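Clandumora lab compares two grippers for household handling tasks

February 2023

The robotics laboratory at Clandumora has completed the first stage of a trial comparing two grippers on the same arm, with the aim of choosing one for its work on assisted living at home.

The trial pairs a two-finger gripper supplied by Kaufmann with a softer model from Tostell. Each is fitted in turn to the laboratory's tabletop arm and given the same set of pick-and-place tasks, using ordinary kitchen items of differing shape and stiffness. A total of 200 attempts was recorded for each gripper.

"We wanted objects that people handle every day," said Bronwyn Henare, who leads the project. "A gripper that copes well with a machined block may still have trouble with a carrot."
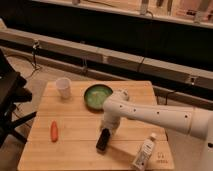 Results varied by item. The Kaufmann unit was the more dependable of the pair on bottles lying on their side, while the Tostell unit did better with thin-walled cups, which the firmer fingers tended to deform. Neither was judged satisfactory at lifting a bowl by its rim. Over the full set, the Kaufmann gripper completed 68 per cent of its attempts and the Tostell gripper 60 per cent.

Prys Gwynne, the engineer responsible for the control software, cautioned against reading too much into the difference. Both grippers were run with the same approach speed and closing force - settings that had been tuned on an earlier model - and the laboratory intends to repeat the tasks with values adjusted for each unit.

A second stage will examine camera placement. Vlasta Murín will compare a wrist-mounted camera with a fixed overhead view, using the Jiveck controller already installed at the site. The task list will be kept unchanged so that the two sets of figures can be read side by side.

The laboratory expects to publish its full results, including the task list and controller settings, in September. Enquiries about the trial may be directed to Carys Hopkin at the Clandumora programme office.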